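October
By Bethel Shiferaw

The bowls that do not want to stack

When Anju Bhatia washes up after dinner, she leaves one bowl for the end. It is black and glossy, and its rim goes up and down like a paper bag that was opened in a hurry. She holds it under the tap with two hands. "With a normal bowl you turn it round and round and you don't think," she says. "With this one my sponge must go into every corner."

I met Anju in her kitchen in Zadbridge, where I have come to learn why so many people I know now own dishes that look crumpled. Five years ago they were in restaurants only, under a small piece of fish. Now they are in the cupboards of teachers and dentists. My own sister has a set, and I have broken one of them, so I have some interest in the matter.

The shop where Anju bought hers is called Costia, a narrow place beside the post office. Gemma Holroyd has run it for eleven winters. She told me that she sold about 260 of the folded bowls last year, most of them black, and that white ones stay on the shelf. Customers pick them up and turn them to the window. The colour is very dark, but every fold catches a bit of light, and this is what sells them, in her opinion.

"People touch them before they look at the price," Gemma said. "Then they ask me if they stack, and I have to tell the truth."

They do not stack, or they stack badly. A round bowl sits inside another round bowl because the two have the same shape. A bowl with an irregular rim sits inside its neighbour at an angle, and the third one slides. Anju's cupboard has a whole shelf for them, standing side by side, and her plates had to move to a lower place beside the oven.

Drying is the other question, and on this point I received more advice than I asked for. Cyril Crabtree, a retired joiner who makes wooden tabletops for half the street, dries his bowls directly on the wood and wipes under them after an hour. His neighbour Heather Strachan finds this terrible. She owns a white wire rack and believes that everything should go on it, although she admits that an odd shape must be leaned and watched. They have discussed it over the fence for most of the summer and neither one has moved.

I have some sympathy for both. A rack is made for things which are flat or round. A tall, narrow cup shape can be propped on top of the wires, near a corner, but the wide ones take so much space that after two of them the rack is full. On the table there is room, and the blond wood is beautiful under something so dark. 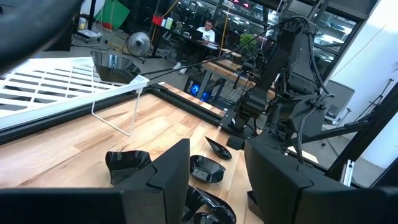

Living with them every day

Anju's first rule is to wash them by hand, soon after eating. Rice dries into the folds and then it is a job for a toothbrush. She keeps an old one in a jar behind the tap for this purpose only.

Her second rule is to choose the food. Soup is not a success in the shallow oval kind, as the low part of the rim is always exactly where you drink. Salad is good, and so are oranges, olives and lentils with yogurt on top. The small dishes in the shape of a leaf she uses for salt, or for the stones of the olives, and one lives beside the front door with her keys in it.

Gemma sells a mat to go under the bowls, made of felt by a small firm named Neneo. I asked whether it is necessary. She thought for a moment and said that on a painted table, yes, and on oiled wood she would not bother. Cyril, who oils his own tabletop twice a year, said he would sooner have the scratches.

There is also the matter of price. At Costia a single bowl is 50 dollars, which made me put it back on the shelf quite gently. Anju paid less, because hers had a mark underneath, and she has never been able to find the mark again.

Before I left she filled the biggest one with mandarins and put it in the middle of the table. It rocked a little to one side. She turned it a quarter, then a bit more, until it was steady, and went to put the kettle on.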